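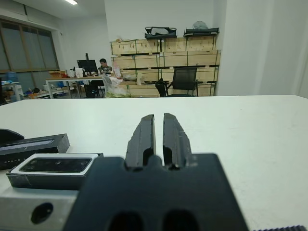

What do you do with a box once the thing that came in it is out and in use? Keep it for a month, then let it go unless you know exactly what it's for.

1/ That's my rule now, and it took me most of my adult life to get there, so bear with me, this is going to be a bit of a long one (kettle on, please).

2/ I grew up in a house where boxes were kept. My mum had the box for every radio, every iron, every pair of good shoes. When we moved to Gistach we carried 87 of them up the stairs, and I know it was 87 because my aunt wrote a number on each one in biro!

3/ So of course I did the same. By May the cupboard in my hall wouldn't shut, and I'd started hanging my coat on the door handle to hold it closed.

4/ I went through the lot over one long weekend with the radio on. Phones I'd given away years ago. A lamp from Demissie that broke before I'd learnt where the switch was. Lovely boxes, some of them, which is what makes it so hard.
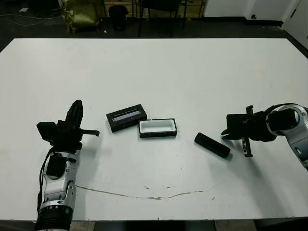
Lid and tray, side by side.

5/ The stiff ones with moulded inserts are the worst for me. The cardboard goes flat and into the recycling, fine, but the insert might be plastic or pressed pulp, and you do have to check. Our council takes the pulp and won't touch the plastic.

6/ What I kept: 7 boxes. One for buttons, one for stamps, one for the spare keys, and the rest for posting presents at Christmas.

7/ If something's still under guarantee, keep the receipt and take a picture of the serial number. I rang the shop in Greresari to ask whether they needed the box as well, and the very patient woman there said only for returns in the first month.

8/ My mum has been told about all this and has asked whether she can have the ones I'm throwing out. I'm dropping them round after lunch.

— Liya Workneh, 14 October 2018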